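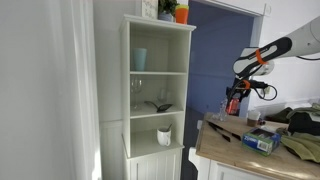

Grimbridge is a series of mystery novels set in a small river town of the same name. The books are usually classed as cozy mysteries, with little violence shown on the page and an amateur sleuth at the center of each plot. The series is published by Bansal, which issues the books in paperback and as e-books.

Setting

The town of Grimbridge lies between the port of Stedholm and the hill village of Bullura. Most of the action takes place on the main street, at the ferry landing and in a disused woolen mill. A map of the town has been printed in the front of every book since the second. Population figures differ between volumes, and the most often quoted is 517.

Publication

The series runs to 18 novels and 2 short story collections, for a total of 20 books. The early novels were released each January. Later titles came out at irregular intervals, and the first collection gathers stories that had appeared only in the publisher's newsletter.

Style

Each novel covers a single case and can be read on its own, although side characters age and change jobs over the course of the series. Chapters are short. The solution is normally given in a long scene set on a Sunday afternoon. Three of the later books depart from this pattern and are told partly through letters sent from Stedholm.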